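Mudgway Pottery Seconds: Questions I Get Asked a Lot

I sell factory seconds and end-of-line tableware out of a converted feed store, and I answer the same dozen emails every week. So I finally sat down on a Friday night with a pot of tea and wrote it all out. If your question isn't on the page, write to me anyway!

What exactly is a second?

A piece that came out of the kiln with something the factory didn't like. Usually it's a pinhole in the glaze, a rim that's a hair off level, or a speck of iron that popped up as a little brown freckle. It'll hold your soup just fine. I don't sell anything cracked, and if I find a chip I put the piece in the garden bin out front (help yourself, they're great for drainage in the bottom of big pots).

Are they food safe?

Yes. The flaws I accept are cosmetic. If the bare clay is showing anywhere food would touch, I don't sell it. That goes for pinholes too — a tiny dimple that's glazed all the way down is fine, an open one isn't.

How do you check them?

By hand, one at a time, near the big window. I run a fingertip around the rim, set the piece on a flat slab of glass to see if it rocks, then give it a gentle tap and listen. A good bowl rings. A bowl with a hidden crack goes "thunk," and once you've heard it you'll never mistake it for anything else. Hatice Tuncer taught me that my first winter here and I still hear her voice every time I do it.

Can I buy just one bowl?

Of course you can. I don't do minimums. Plenty of people come in to replace the one their kid dropped and leave with a platter they didn't know they wanted.

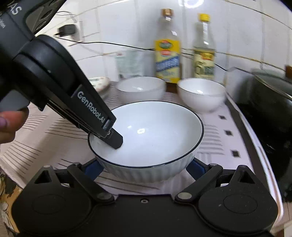 White bowls with thin rims, ribbed one in the middle.

Will my bowls match each other?

Mostly! Seconds vary more than firsts, so you may see a slightly creamier white in one and a cooler white in the next. If you want a close match, tell me when you order and I'll pull them from the same batch. If you want them to nest, tell me that too. A small warp you'd never notice on the table can make a stack wobble like crazy.

Can they go in the dishwasher and microwave?

The stoneware and porcelain can do both. Anything with a metallic line on it can't go in the microwave, please don't test this. Earthenware I'd wash by hand. It soaks up water wherever the glaze is thin and then gets hot as blazes when you warm up your leftovers.

What are those gray scratches on my plates?

Nine times out of ten they aren't scratches. They're marks left behind by your knives, and they come off with a paste of baking soda and water and a bit of elbow grease. Sachiko Mizuno swears by a drop of lemon juice in hers. I've tried it both ways and can't tell the difference, but hers smells nicer.

Do you ship?

Anywhere in the lower 48. Shipping is a flat $40 for one box, and it's free if you spend $295 or more. I double-box everything and use a ridiculous amount of paper. If something arrives broken, send me a photo within a week and keep the packaging until you hear from me.

Can I return something?

Sure, within a month, unused. You pay the postage back unless I sent the wrong thing. I can't take returns for the flaw that made it a second, though if it's worse than I told you, I'll make it right.

Do you do wedding or restaurant orders?

I do, and I love them. Last September I packed up 700 plates for Dario Testa's new place and my back has only just forgiven me. Give me six weeks if you can. Big orders often mean mixing two batches, so I'll send you a sample of each first.

When are you open?

Wednesday through Saturday, ten to four. Parking is around back by the loading door, and the step is higher than it looks.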